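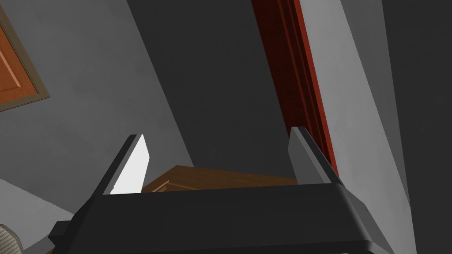

Protokoll der Sitzung vom Wanderwege-Stammtisch Barua

Beginn war um halb acht, ich hab wieder mitgeschrieben, also beschwert euch bei mir!

1. Rundweg Urkine
Der neue Abschnitt am Steinbruch vorbei ist freigeschnitten, 900 Meter, und wer noch nicht oben war, sollte wirklich mal hin -- der Blick rüber nach Breta ist ein Traum. Gestritten haben wir uns (freundlich!) darüber, ob der Weg links oder rechts um den Weiher geführt wird. Abgestimmt wurde dann für rechts, bei zwei Gegenstimmen. Eine davon war meine, ich finde das Moor auf der anderen Seite einfach schöner.

2. Schilder
Von den bestellten Wegweisern sind 47 da, der Rest kommt im September. Die Schrift ist diesmal größer, das hatten sich viele Gäste gewünscht. 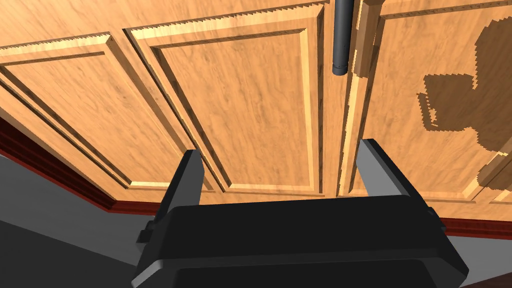 Offen ist noch, wie wir den Abzweig nach Pekundale beschriften. »Pekundale über Schlucht« klingt toll, ist aber mit Kinderwagen eine Zumutung. Ich frage bei der Gemeinde nach, ob wir einen Zusatz anbringen dürfen, und bringe die Antwort zum nächsten Mal mit.

3. Faltkarte
Die alte ist so gut wie vergriffen. Im Gasthof in Breta liegen noch 113 Stück, die bleiben bitte dort. Für die Neuauflage brauchen wir Texte zur Quelle und zur Kapelle, ich übernehme die Quelle. Für die Kapelle hat sich noch keiner gemeldet -- traut euch!

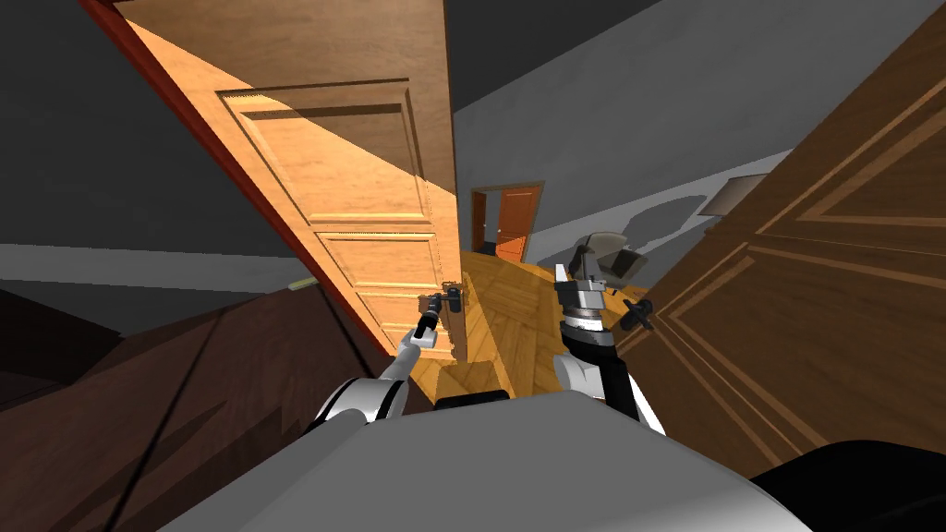 Seite zuletzt geändert: September, Sonntag, 21:40 Uhr

4. Verschiedenes
Die Bank am Aussichtspunkt wackelt, wird repariert. Die geführte Tour startet am Sonntag um 10 Uhr am Parkplatz Urkine, festes Schuhwerk und was zu trinken mitbringen. Schluss war um kurz nach neun, danach gab's noch Zwiebelkuchen.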